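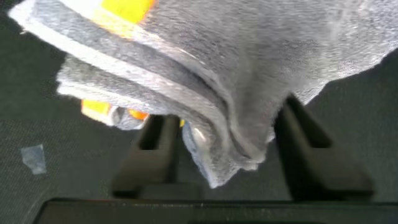
6 May 2019

I've been putting off the rag basket since we moved to Munum. It came up the highway in the back of the car, squashed under the doona, and then it sat in the laundry with more things going into it every week. Tea towels, dusters, those fluffy grey ones that shed on everything, half a flannelette pillowcase. The other night I went looking for something to mop up a spilt cuppa and pulled out a single baby sock. We don't have a baby! So that was it, decision made, the whole lot was getting sorted.

I should say up front that I am a person with feelings about cloths. My mum ironed tea towels and I swore I never would, and I don't, but I do fold them in thirds and I do get a bit huffy when somebody else puts them away in halves. They don't fit the drawer in halves. I've explained this.

## The colour system, such as it is

Years ago I decided yellow would be for the bathroom, grey for dusting and dry jobs, and anything with a stripe or a coloured edge for the kitchen. It's a good system if you're the only person who cleans, and it falls over completely the moment you have visitors who are being helpful. My sister did the dishes at Easter with a bathroom cloth, bless her, and I stood there smiling and making a mental note to boil the plates.

The yellow is the best of them, I reckon. It's such a cheerful colour to have in your hand when you're doing a miserable job like the shower screen. I bought my first ones from Cesel, the little homewares place near our old flat, where they came in a bundle with a paper band around them, and I've been loyal ever since. They do go a bit limp after a lot of washes but they never seem to lose that colour.

The greys are another story. Lovely when they're new, all thick and soft (the packet said 400 gsm and I believe it), and then they get that pilled look, like a jumper you've worn under a backpack. I used to chuck them at that point. I've since worked out they're better at picking up dust once they've gone a bit fuzzy, so now they get demoted from the bookshelf to the skirting boards and live another few years.

What wrecks them is fabric softener. I know it smells nice. Don't do it. Warm wash, not much powder, away from anything fluffy, and hang them out in the breeze. I put a load through the dryer with a bath mat in June last year and spent the next fortnight picking green fuzz off the telly.

## Getting it all out flat

My one proper rule for a sort is that every cloth has to be laid out flat before it gets judged. You can't tell anything from a cloth in a ball. Lay it down, pull the corners out, smooth it with your hand, and then you'll see whether it's got a hole in it or a scorch mark or a great smear of shoe polish from who knows when. A dark table is brilliant for this, especially with the yellow ones. Every loose thread and bit of paper shows up.

Folded towels can wait at the back while you do the small stuff. I had a light grey one with orange bits along the edge sitting there looking very well behaved while I dithered over everything else. And yes, there was a plush peach, the pink one with the little green leaf.
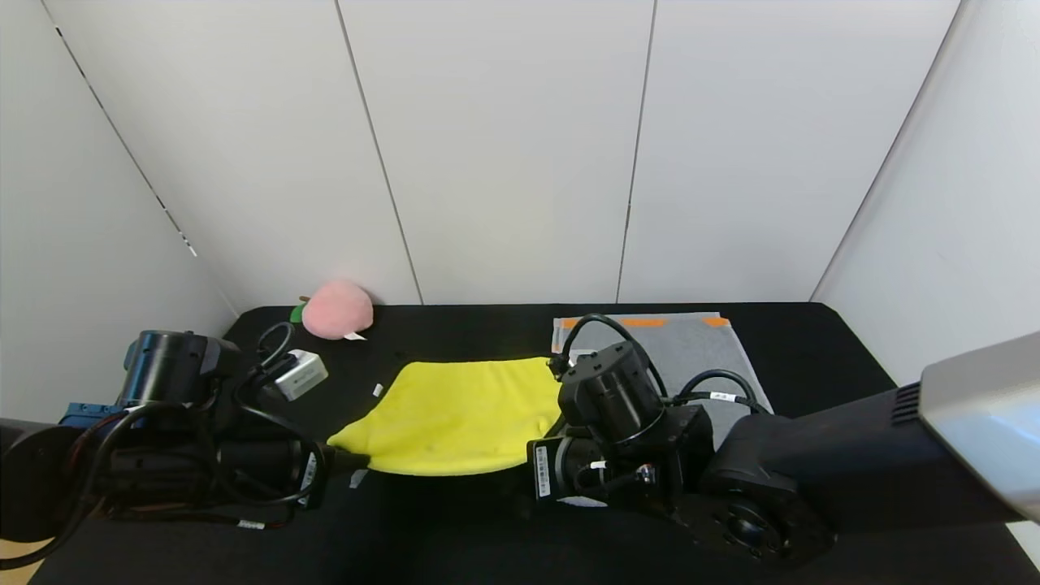

## What stays and what goes

I'm pretty ruthless these days. I counted the last big clear-out before we moved and it came to 91 cloths, for two people and a cat, in a flat with one bathroom. I don't think I'd have believed it if I hadn't done the counting myself. We gave 34 of them to the animal shelter at Fisside, who were so nice about it that I walked out feeling like I'd donated a wing.

(Ring first if you're going to do this, by the way. Some shelters only want proper towels and won't take microfibre at all.)

So the test goes like this. If it still does the job it was bought for, it stays. If it only does a worse job, it gets a corner snipped off so I know it's for the bike, the barbecue or the gutters. Anything that's come unhemmed goes straight into the snipped pile, no arguments. And if I pick it up and immediately want to wash my hands, it's going in the bin and I'm not going to feel guilty about it.

The baby sock I kept. It's a terrific fit over two fingers for doing the blinds.

I had a wobble over an old souvenir tea towel from a trip to the coast, which has a map on it and a brown ring right over the bit where we stayed. It's never dried a dish well, it just sort of pushes the water about. It's staying. I've pinned it up inside the pantry door where it covers the mark left by somebody's old shelf paper, and now I get to look at it every time I want a biscuit.

## Folding, and where they live now

Grey ones get folded in thirds and then in half again, fold facing out, so I can grab one without the whole stack coming with it. Yellow ones I roll, as they live in a tin under the bathroom sink and the tin is round. If a towel has a coloured edge I fold it so the colour ends up on the outside. Pure vanity, that one, but it looks so good in the cupboard.

For the snipped ones I wanted something that lets a bit of air through. A closed plastic tub is asking for that sour smell, and I've done that before and had to leave the tub outside for a week with its lid off and a handful of bicarb in it.
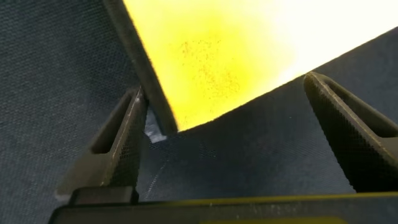 I ended up with a drawstring laundry bag from the Hou market, the sort you'd take to the pool, and it hangs on the hook behind the laundry door. When it's full, that's the limit, and something has to go before anything new goes in. So far I've stuck to it, though to be fair I've had the bag for nine days.

Next up is the linen cupboard, which frightens me. There's a fitted sheet in there that doesn't fit any bed we've ever owned, and a tablecloth big enough for a wedding. If anyone has a good way of folding a round tablecloth, please pop it in the comments, I've watched the videos and I still end up with something shaped like a croissant.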